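Malisance Vinegar Hair Rinse, 700 ml

Veltivura > Hair > Rinses

Scents: Nettle and Rosemary / Unscented
Size: 700 ml glass bottle with a swing top
Use: 50 ml per rinse, mixed with water
Ships from: Sorkport

I started making this rinse because of the water in my old apartment. If you've ever lived with really hard water you know exactly what I mean: the kettle furs up, the shower door goes cloudy, and your hair gets this dull, squeaky feeling like you never quite got the shampoo out. I tried expensive conditioners, then cheap ones, then for one bad winter I just wore a hat. My neighbor Dzifa Boateng finally told me to pour vinegar on it, the way her aunts do, and I did, straight from the kitchen bottle, and I smelled like a salad all day. But my hair was so soft! So I kept at it and fiddled with the recipe until the salad part went away.

That fiddling took a lot longer than I like to admit. Plain white vinegar is harsh and one-note. Wine vinegar smells like wine vinegar no matter what you do to it. Apple was the one that worked for me, and only when it came from a press where they let it sit and mellow before bottling. I get mine from Raimonds Strazds, who has the orchard up past the Siliņa crossroads and is very patient with me turning up in a small car with too many empty drums.
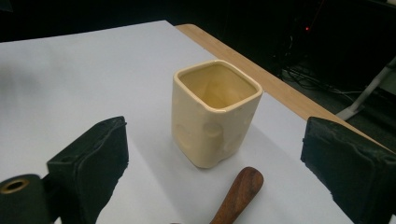 The nettles go in dried. I used to use fresh ones, and they make a beautiful dark green liquid for a week or so and then a sludge, so dried it is. They steep in the vinegar in the back room with the lights off, along with rosemary that I strip from the stems by hand while listening to the radio. When I like the color I strain it through cloth, twice if it's a stubborn batch, and then it rests again. I don't rush that part. The first batch I ever sold was rushed, and it had a raw, pointy smell that I still apologize for if I run into one of those early customers at the market.

The unscented one is the same vinegar with nothing steeped in it. I say "unscented" because that's what people search for, but it's vinegar, so it does smell a little of apples and a little of, well, vinegar while you're pouring. Once your hair is dry the smell is gone. If you have a very sharp nose, rinse a bit longer with plain water at the end.

What it does (and what it doesn't)

Shampoo and hard water both leave stuff behind on your hair. A mild acid rinse helps lift that off and lets the hair lie flatter, so it feels smoother and catches the light better. On my own hair, which is long and fine and tangles if I look at it funny, the biggest difference is combing. I used to stand there swearing. Now I mostly don't.

It won't grow your hair, and it won't fix split ends (scissors, sorry). If you have a sore or itchy scalp, please talk to someone qualified before you put anything acidic on it, mine included. I get lots of kind emails asking me to diagnose scalps from a phone picture and I really can't.

How I use it

Shake the bottle first. There's a bit of sediment in the nettle one, and you want it mixed through. Measure out 50 ml and tip it into your biggest pitcher, then fill the pitcher with water as warm as you like it. I make mine up before I get in the shower, having once tried to do it with shampoo in my eyes.

Wash your hair as usual and rinse out the shampoo. Lean your head back, pour the mix slowly from the hairline, and work it through to the ends with your free hand. Keep your eyes closed! It stings like anything if it gets in, and if it does, just rinse with lots of plain water. Leave it on while you do the rest of your washing, then rinse it all out.

Start with once a week and see how your hair likes it. Mine likes it after every wash in summer, when I'm swimming, and less often in the colder months. Curly-haired customers tell me they use it less than that and follow it with their normal conditioner. Color-treated hair is the one I'm careful about. Most people have been fine, but a few felt their color faded a touch quicker, so try it on one section underneath before you commit. 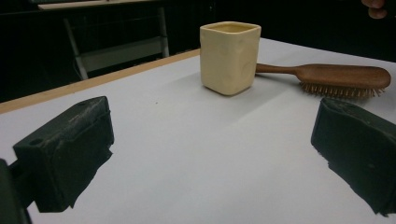 Square cream cup and a wooden hairbrush.

I always get asked about brushing, so I'll put it here. Wait until your hair is nearly dry. Wet hair stretches, and dragging a brush through it undoes all the good work. I use a wide comb while it's damp, starting at the ends and working up, and the brush comes out later. And clean your brush! Pull the hair out, swish the bristles in warm water with a drop of shampoo, and dry it bristles down on a towel. If yours has a wooden handle or back, don't leave it soaking in the sink. I've ruined a lovely one that way and I'm still sore about it.

The bottle

I went back and forth on the bottle for ages. The first ones were plastic with a flip lid, light and easy to post, and I hated them. Vinegar in plastic always looked like something for cleaning drains. So now it's thick brown glass with a swing top, and yes, it's heavier, and yes, postage went up, and I'm keeping it anyway. The rubber seal on the top is replaceable. If yours gets stiff, write to me and I'll drop one in an envelope.

Please don't stand it on the edge of the tub. Glass and wet tile don't get along. I keep the big bottle in the bathroom cabinet and only carry the mixed pitcher into the shower. Customers with kids have told me they do their mixing in the kitchen, which sounds sensible to me.

If you're near Sorkport you can bring the empty back and I'll refill it at the shop for less than the price of a new one. Give it a quick rinse first. The labels are paper and they will get tatty, and I kind of like them that way, but I'll stick a fresh one on if you ask.

Storage

Unopened, it keeps for 2 years somewhere cool and out of the sun. After opening, try to get through it while the smell is still bright. Cloudy strands at the bottom are normal in a live vinegar and won't hurt anything. Strain them out through a coffee filter if they bother you. Don't keep the leftover mix in the pitcher for next time, just make it fresh.

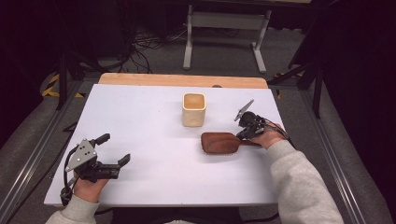 What's in it

Nettle and Rosemary: apple cider vinegar, dried nettle leaf, rosemary. Unscented: apple cider vinegar. I don't add color or perfume or anything to thicken it. It pours like water, so go slowly the first time.

The color changes from batch to batch. Spring batches tend to come out a paler gold and the December ones are closer to strong tea. It rinses clean either way, although if your hair is very light or bleached I'd choose the unscented to be on the safe side. Don't leave puddles of it on marble or other natural stone. Vinegar etches stone, and I'd feel terrible.

From customers

"We have awful well water and my hair had gone like straw. I've been using the nettle one since spring and my sister asked if I'd changed hairdressers. The top is a bit stiff when it's new." Laine Koppel

"Bought the unscented for my beard, not sure if that's allowed. Works great. Smells like a pickle for a minute and then doesn't." Keegan Fairweather

(It's allowed, Keegan.)

"Lovely stuff but I didn't read the instructions and used it neat. Read the instructions." Darius Lapiņa

Questions I get a lot

Can I just use vinegar from the grocery store?
Sure you can, and I did for a long while. Dilute it well. Mine is gentler on the nose and I think it's nicer to use, but I'm not going to pretend the supermarket kind doesn't work.

Is it okay for kids?
I leave that to parents, mostly because of the eyes. My own niece uses it and complains the entire time.

Do I still need conditioner?
I don't, but my hair is fine and gets weighed down easily. Thick or curly hair will probably want some. Put it on after the rinse.

Will it hurt the septic tank?
Not at the amount you'd use on one head of hair.

Do you do a smaller bottle?
Not right now. I made some, they sold, and then the supplier stopped carrying that glass. I'm looking!

Shipping and returns

I pack orders in the mornings and walk them down to the post office before lunch. Bottles go out wrapped in corrugated card and shredded paper, no bubble wrap. If one arrives broken, send me a picture of the box and I'll mail another, you don't have to return the soggy one. Unopened bottles can come back for a refund. Opened ones can't, but if you really don't get along with the scent, email me and we'll work out a swap for the other kind.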